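로봇 학습 실습 강의 노트 6주차
시연으로 가르치기: 손으로 잡아 끌 것인가, 멀리서 조종할 것인가
담당: Irja Kettunen / 실습 조교: Diarmuid Horgan

지난주에 보상 함수를 직접 설계해 본 분들은 지금쯤 사람이 한 번 보여 주는 편이 빠르겠다는 생각에 도달했을 것이다. 축하한다. 이번 주 주제가 그것이다. 다만 "한 번"이라는 부분은 잊어 주기 바란다.

1. 두 가지 방식

직접 교시(kinesthetic teaching)는 사람이 로봇 팔을 잡고 움직이면서 관절 궤적을 기록하는 방식이다. 힘의 감각이 손에 그대로 전해지고 별도 장비가 거의 필요 없다. 단점은 교시자의 팔과 어깨가 카메라에 같이 찍힌다는 것이다. 그 데이터로 학습한 정책은 실행할 때 사람의 팔뚝이 안 보인다며 당황한다. 2년 전 수강생 한 팀은 이 문제를 기말 발표 당일 아침에 발견했다.

원격 조작(teleoperation)은 조종자가 떨어져서 로봇을 움직인다. 로봇이 보는 화면과 학습에 들어가는 화면이 같고, 관측과 행동이 처음부터 로봇의 좌표로 기록된다. 대신 지연이 있고, 촉각은 없거나 빈약하며, 조종자의 손과 로봇의 손은 비율이 다르다. 처음 십여 분은 모두가 술에 취한 사람처럼 움직인다. 정상이다.

2. 분류 과제

이번 실습의 기본 과제는 탁자 위의 물건을 바구니 두 개에 나누어 담는 것이다. 과일은 "fruits", 사무용품은 "office supplies". 유치원 과정으로 보이겠지만, 집는 자세가 물건마다 다르고 바구니 벽 높이까지 신경 써야 하므로 조종자에게는 꽤 공평하게 괴롭다.

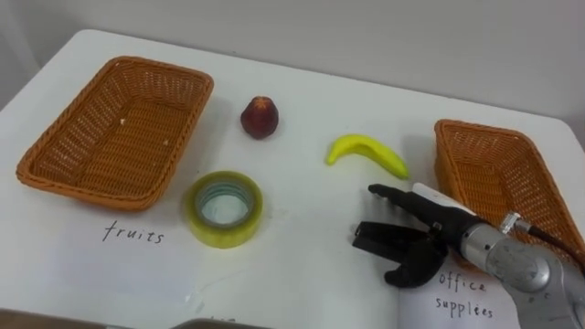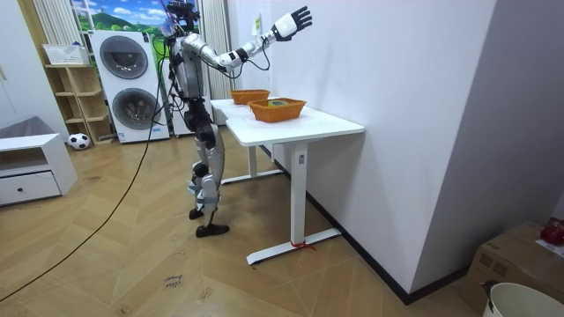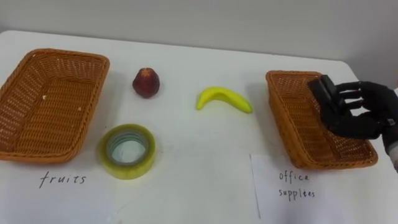
세 장 모두 바구니 두 개를 쓰는 분류 작업대.

언어 지시를 붙일 때는 문장을 하나로 통일하지 말 것. "과일을 과일 바구니에 넣어라"와 "바나나를 치워라"는 사람에게는 비슷해도 모델에게는 다른 문장이고, 둘 다 들어 봐야 배운다. 반대로 문장은 바꿔 놓고 동작은 그대로 재사용하는 팀이 해마다 있는데, 채점자도 영상을 본다.

3. 좋은 시연의 조건

망설임이 적어야 한다. 공중에서 3초간 고민하면 로봇은 그 고민을 성실하게 배운다. 나중에 로봇이 물건 앞에서 철학적으로 멈춰 있으면 자기 시연부터 다시 돌려 볼 것.

시작 배치는 매번 바꾼다. 물건을 같은 자리에 놓고 모은 시연 400개는 사실상 시연 하나를 아주 정성껏 복사한 것이다. 위치, 방향, 집는 순서를 섞는다.

실패 후 복구도 남긴다. 놓친 물건을 다시 집는 장면은 창피하지만 귀하다. 다만 복구가 끝난 시연과 그냥 포기한 시연은 구분해서 표시한다. 로그 파일의 비고란에 "음..."이라고만 적는 것은 표시로 인정하지 않는다.

조종자 사이의 습관 차이도 생각해야 한다. Matilde Pacheco의 조는 한 사람은 위에서, 한 사람은 옆에서 집는 버릇이 있었고, 학습된 정책은 둘의 평균인 대각선으로 내려와 아무것도 집지 못했다. 행동 복제가 다봉 분포를 평균 내면 생기는 일이며, 해결책(행동 청크, 확산 정책)은 8주차에 다룬다. 그때까지는 조 안에서 집는 방식을 합의할 것.

4. 데이터 관리

수집 도구는 Lultari를 쓴다. 에피소드는 자동으로 번호가 붙으니 파일 이름을 "최종", "진짜최종"으로 바꾸지 말 것. 작년 데이터는 에피소드 614개 중 300개만 학습에 썼다. 나머지는 카메라 시간이 어긋났거나 지시문이 비어 있었다. 수집을 시작하기 전에 시간 동기화를 확인하는 데는 1분도 걸리지 않는다.

5. 과제

조별로 원격 조작 시연을 수집하고, 직접 교시로 같은 작업을 해 본 뒤 두 방식의 궤적을 비교한다. 속도 곡선을 반드시 포함할 것. 보고서는 8쪽 이내이며 그림도 쪽수에 들어간다. 작년에 글자 크기를 줄여 해결한 조가 있어서 올해는 글자 크기 규정도 생겼다.

읽을거리는 강의 페이지에 올려 두었다. 장비 예약은 Diarmuid에게 메일로 하고, 예약한 시간에 못 오게 되면 전날까지 취소할 것.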